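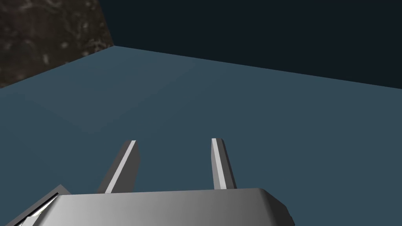
Fig. 2. Gripper with two tapered fingers (computer rendering)

Section 2: Setting up your Varum city guide for Stornau

Read this section before you leave your hotel. The pavement outside Stornau station is a poor place to learn anything, and the wind gets into the microphone.

Before you start

You will need:

- the Varum handset, charged
- the earpiece (either ear will do)
- the paper map from the back of this booklet
- shoes you have already worn at least once

The handset holds 70 recorded stops in Stornau and a further set for Halla, across the river. Please note that Stornau is not part of Halla. It has its own mayor, its own cathedral and its own way of making dumplings, and residents will bring up all three if you get the name wrong. The handset leaves the factory set to Halla. We have been asked to change this, mostly by people in Stornau.

Choosing your city

1. Hold down the side button until the screen lights up.
2. Pick your language. If you pick the wrong one, switch off and start again. There is a quicker way, but it is in the menu you can no longer read.
3. When "Welcome to Halla" appears, press the left arrow once. You should now see "Welcome to Stornau".
4. Press OK.
5. Wait for the two bridges to appear on the screen map. If you see only one bridge, you are still in Halla. Go back to step 3.

Note: The handset remembers your choice for 24 hours and then returns to Halla overnight. If you are staying longer, repeat steps 3 to 5 each morning.

Setting your starting point

Most visitors start at the station. The Old Granary is prettier and has somewhere to sit.

1. Open Routes and choose Station, Granary or Ferry Steps.
2. Stand still in the open until the dot stops wandering. Under the station roof it may put you in the river.
3. Press Start. The first recording begins at once, so have the earpiece in.

If you choose Ferry Steps, take the 302 bus from the station and get off at Tanner Street. The bus display will say "Halla Centre via Stornau", a wording that has been the subject of letters. Stay on past Tanner Street and you will cross the river, at which point the handset goes silent and waits for you to come back.

Choosing a narrator

There are two. Narrator A is calm, well informed and good on roof tiles. Narrator B grew up in the Lower Town and has opinions about the ring road. You can swap between them at any stop by pressing the star key, but the recording starts again from the beginning - there is no way to join B halfway through a complaint.

1. Open Voices.
2. Choose A or B.
3. Set the volume while the sample plays. The sample is the cathedral bells, so begin low.

Caution: The recordings do not stop for traffic. Pause the handset before you cross Market Road. Trams come from both directions, and the ones from Halla come faster.

Caution: The Sugiyama Garden closes its gate at dusk and the handset does not know when dusk is. If you are at the pond and the lamps come on, leave by the upper path and finish listening in the street.

Food stops

Food stops are marked with a fork. They are switched off at first, following a disagreement between two bakeries over which came first in the list.

1. Open Extras, then Food.
2. Press OK to switch the forks on.
3. Choose North Side First or South Side First. We have no preference and would like this noted.

Opening hours were checked on 23 October 2022. Many cafés along the quay shut for the winter and open again in April, or when the owner feels like it.

If something goes wrong

The handset keeps talking about Halla: see Choosing your city, step 3. Some background remarks about Halla cannot be removed, as the histories overlap and Narrator B will not let it go.

The dot is in the river: move away from tall buildings and wait. If you are on the ferry, the dot is correct.

No sound: check that the earpiece is pushed fully in. It clicks.

Both narrators speak at once: switch off, count to ten and switch on again. Report it at the return desk, giving the number of the stop. It is usually the town hall.

Returning the handset is covered in the next section. The desk in Stornau accepts handsets hired in Halla.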